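The repair evening at Tritutgate runs out of the back half of what used to be a shoe store, and the woman who started it was already apologizing for the kettle when I came in. She asked me to leave her name out of this, partly from shyness and partly, I think, from a worry that people would start bringing their lamps to her house.

She grew up over her father's radio shop on Waweru Street, and she can still tell you which drawer the fuses were in. "He never taught me in any formal way," she said. "I held the flashlight. You learn a lot holding the flashlight, mostly about patience and a few words I wasn't supposed to know."

The evenings began in April, four years ago, with one toaster and a borrowed extension cord. Since then 2965 items have gone into the ledger, a big green book she keeps by the door, and she reads from it the way other people read from a photo album. Clocks, hair dryers, a music box from Brulik with half its teeth missing. On the busiest night they signed in 109, and she went home and slept in her coat.

We talked for a good while about what people bring and why they bring it. "The money hardly comes into it," she told me. "A man will sit two hours with a clock radio he could replace for the price of lunch. It was on his side of the bed for thirty years, you see, and he likes how it wakes him up."

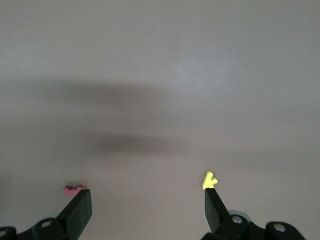 Gray tabletop, with shadows falling across it.

She is less sentimental about the things themselves than I expected. Glued-shut cases make her cross, and so do screws with odd heads, and she has a long speech on battery doors that I will spare you (it was a very good speech). For years she has used the same Prorach screwdriver set, a present from her sister, and she lends it out - but only if you sign for it.

I wondered whether she ever has to turn people away. "Oh, all the time, and I hate it. Microwaves, no. Anything that smells burned, we have a talk first. But I never send anybody off without a cup of tea and a bit of an explanation." 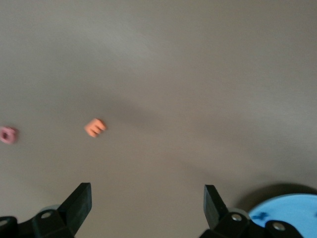

Lorraine thinks the explanation is the best part of the evening, and says she has gone home with a dead blender and still felt she got her money's worth, which is saying something when the whole thing is free.

The oldest regular is 79 and comes mostly for the company, with a different alarm clock each time. "I've begun to suspect he buys them broken," she said, and went to see about the kettle.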